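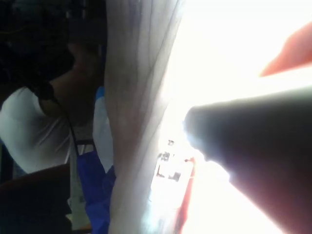

Voken Day Bag, 2 months in

I bought the Voken day bag in July to replace a backpack whose main zipper had given up. I use it for a train commute four days a week, one flight so far, and a lot of grocery runs. It cost more than I wanted to spend. I paid full price at the Antwi store downtown, and nobody sent me anything for free.

Size first. Voken calls it a medium. It holds a laptop in the sleeve, a lunch container, a rain jacket and a water bottle, and with all that in it there is room left for a paperback and not much else. A pair of men's shoes will go in if you take the lunch out. If you carry a big binder, look at the next size up. The opening is narrower than the bag and square corners catch on it.

The main zipper is the best part. It runs smoothly around both corners and hasn't snagged on the lining once. The pulls are cord loops and easy to grab with gloves on. The front pocket zipper is a cheaper one. It sticks at the left end and needs two hands. I rubbed some candle wax on it, which helped for a week.

The straps took a while. They are stiff out of the box and for the first few days the edges dug in near my neck. By the second week they had softened. They still slip. Under a heavy load the left one lets out a little every ten minutes or so of walking, and I have to pull it tight again. I ended up putting a rubber band around the loose end. A bag at this price should hold its adjustment.

There is a chest strap, which I took off, and a luggage strap across the back, which I used on the flight and liked. It fits over a suitcase handle snugly and doesn't let the bag swing around.

Inside, the laptop sleeve has padding on both faces but none at the bottom. Set the bag down hard and the laptop hits the floor through one layer of fabric. I cut a strip of foam from an old camping mat and pushed it down there. The organizer panel has slots for pens, a key clip and a mesh pocket that is the right size for a charger. The key clip is on a short tether, too short to unlock a door while it's attached. I don't know who tested that.

Rain: I got caught on a Sunday walking back from the market, 40 minutes in a steady downpour. Everything in the main part stayed dry. The front pocket did not. A notebook in there got wet along the top edge and a pack of tissues was finished. Voken says "weather resistant" on the tag and I would call that fair for the main part only.

Cleaning is simple. Salad dressing leaked in August and came out with dish soap and a sponge, though the smell hung around until I left the bag open on the porch overnight. The fabric picks up lint — dog owners, take note — and a damp cloth gets most of it off.

My coworker Karlijn Van Leeuwen has the Fallach commuter bag and we traded for a day. The Fallach is lighter and its straps are better. They stay where you put them and they're comfortable right away. Its pockets are worse, with one big space and a sleeve, and everything falls to the bottom. She liked the Voken's zipper and the mesh pocket and gave it back without any regret. If you walk a long way with your bag, I'd get the Fallach. If you mostly sit on a train and dig around for things, the Voken makes more sense.

I also looked at the Grekthorpe before buying. It has a roll top. I've owned a roll top and don't want another one for work, where I open the bag 100 times a day.

One note on the warranty. The card in the bag says you need to register within 40 days of purchase and keep the receipt. The form on the site wouldn't take my serial number until I left off the leading zero. I wrote to them about the front zipper and got an answer the next morning, offering a new slider by mail. It hasn't come yet. I'll update this when it does.

Four out of five for the main zipper, the layout and the rain protection where it counts. The point off is for the strap.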